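From: the list owner, Dendaldale Slots & Tables
Date: Thu 4 December
Subject: Re: [dendaldale-slots] Kalari bonus terms, again

> Has anybody read the small print on the Kalari welcome bonus?
> The front page says 30 free spins, no strings. I used mine on
> Leckie, won a little, and now the cashier page says I have to
> wager the lot 59 times before I can take it out. Is that normal
> or did I click something stupid?

You clicked nothing stupid. You joined a casino, and the strings live on page 2 of the terms, under "General," between the bit about cookies and the bit about wars and floods.

59 times is steep even by Kalari standards. Back in April it was lower, and table games still counted toward it. Now they count for zero, which I found out after a long and very patient evening of blackjack. Support was charming about it. Support is always charming about it.

For comparison, Clanine gives you fewer spins and a shorter leash, and the withdrawal form fits on one screen. The lobby looks like a tax office and the music is worse. I have been paid by them twice, so I've learned to hum along.

My advice, for what it cost you: take a screenshot of your balance and the terms as they stand today, play it off at the smallest stake Leckie allows, and don't deposit to "speed things up." If you'd sooner walk away, ask them in writing to cancel the bonus and keep the chat log.

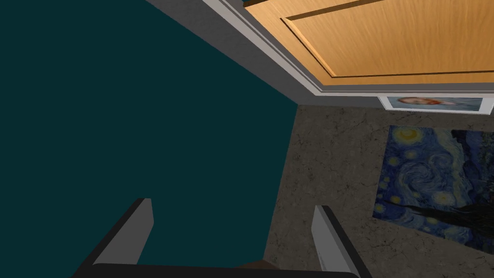 Both rendered, dark teal and gray.
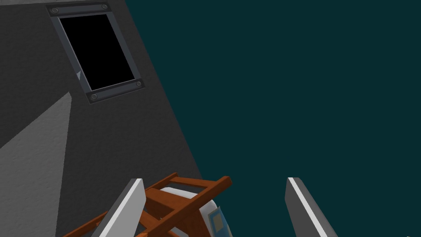
Also, whoever posted the 731-line spreadsheet of spin results to the whole list: I admire the stamina, but please put it in the files area next time. My phone is still scrolling.

And no, a machine that hasn't paid all night is not "due." Neither am I, apparently.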